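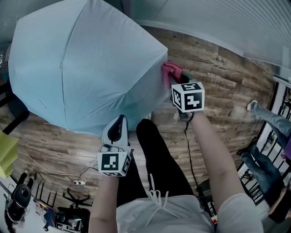 Page last changed: 9 October 2024

Home | Forums | Picture Books & Early Readers | New Posts | Search | Log In

We use cookies to remember your reading lists and keep you signed in. Accept all | Settings

Read-aloud stamina: long picture books for a mixed group?

pagesandpaws
OK folks, I need your best wordy picture books! I do story hour for a group that runs from three-year-olds up to second grade, and I've fallen completely in love with The Lighthouse Goat of Kostano. If you haven't met it, the goat eats the lighthouse keeper's logbook one page at a time, and then every ship in the bay has to be guided home by whatever she remembers of it. The pictures are gorgeous, the goat is a menace, and the refrain ("Chew, chew, and what did it say?") gets the whole room yelling.

The trouble is the length. It's well over 1000 words and my littlest ones drift off right when the fog rolls in. Has anyone read it to a mixed group? Did you cut it? And what else do you have in that same vein — funny, a bit of peril, lots of language?

mosswren
Oh, I love that goat! We've read it so many times that the spine is going. I do cut it, but only the part with the harbor master's letter. You can go straight from "the fog came down like a lid" to the goat climbing the stairs and no child has ever noticed.

For something similar, try Virág and the Borrowed Thunder. Virág is a girl who borrows a storm from her neighbor to water the beans and then can't get it to go home. There's a bit where the thunder hides under the bed and sulks, and my five-year-old has to be the thunder every single time.

tallcedar_reads
I'm going to push back a little on cutting. Somebody wrote that letter for a reason! It sets up the joke at the end, when the goat recites it to the fishing fleet and gets all the names wrong. Without it the last page is just a goat talking nonsense. I'd pick a shorter book for the little ones and save the goat for when they're ready.

mosswren
But a goat talking nonsense is already funny to a three-year-old. They laugh at the last page whether or not they've heard the letter. The older kids get the whole version at home.

tallcedar_reads
Fair, they do laugh at anything with a goat in it. I still think the second graders in a mixed group are the ones who lose out. They're the ones who'd catch it.

inkpot11
Could you split it? I read it over two sessions last February and stopped right where the lamp goes out. The groaning!! They came back the next time absolutely desperate to know about the ships, and the older ones had spent the whole week inventing endings. One boy was sure the goat would swallow the lamp and glow, and I sort of wish that had been the real ending.

pagesandpaws
Inkpot, that is brilliant and also a little cruel, and I'm going to do it. My only worry is that I don't get the same kids each time. Maybe a quick recap by the ones who were there?

inkpot11
Yes, let them tell it! You'll get a very strange version of the story but that's half the fun.

quietshelf
Another vote for Virág. The sequel is lovely too (Virág and the Snow That Was Owed), though it's quieter and I'd keep it for bedtime.

If you want something shorter with the same kind of wordplay, look at the Plirkinside books. They're about a town built on the side of a hill so steep that everything rolls, and each book follows one thing that got loose: a cheese, a drum, a very round aunt. Most are under 400 words. The one with the cheese is the best by a mile.

dunebuggyreader
I'm sorry, but the drum one is the best and I will not be moved. It goes "pum, pum, PUM" all the way down to the river and by the third page you have a full percussion section on the rug. The cheese one is fine. It ends kind of flat.

quietshelf
It ends flat because the CHEESE ends flat! That's the joke!

dunebuggyreader
...I have read that book to two children and a classroom and I never got that. Going back to look.

tallcedar_reads
Plirkinside would be my pick for the younger half too. The rhythm is really strong and you can read one in a few minutes, then do the goat as the main event for whoever is still sitting.

hollowoak348
Different opinion here: I don't think length is the issue. I've had three-year-olds sit through Prurnico the Unhurried, which is enormous, because it has something for them to do on every spread. Prurnico is a snail who delivers the mail, and on each page he has to knock on a door, so the kids knock on the floor. That's it. They'd knock all day if you let them.

With the goat, I'd hand them the refrain more often than the text does. It only turns up four times or so. Put it in at every page turn and I bet you keep them through the fog.

pagesandpaws
Ooh, I hadn't thought of adding it. Is that cheating? It feels like cheating.

hollowoak348
I add things to books constantly and no author has come after me yet.

mosswren
Seconding this. Also, do the fog in a whisper. Get so quiet that they have to lean in, then bring the goat's voice in as loud as you dare. Mine is sort of a grumpy old sailor.

tallcedar_reads
Mine is very posh. She's a goat who has read a logbook, she has opinions.

inkpot11
Posh goat! Stealing that.

dunebuggyreader
Back from looking. The last picture is the cheese lying in the town square, pressed flat, with everybody holding crackers. I owe quietshelf an apology. I still say the drum is better out loud, but the cheese has gone way up in my ranking.

quietshelf
Accepted with pleasure. Now read the aunt one again and check what she's carrying on page 11.

pagesandpaws
This is exactly what I hoped for, thank you all! So the plan is a Plirkinside to start (drum, sorry quietshelf, I need them to wear out their hands), then the first half of the goat with extra refrain and a whispered fog. I'm keeping the letter in for now. If I lose the room I'll do it mosswren's way the next time. Virág is on hold at the library and I'm second in line.

tallcedar_reads
Let us know how the letter goes over. And try the posh voice at least once!

Get new threads from Picture Books & Early Readers in your inbox. Enter your email to sign up for our newsletter.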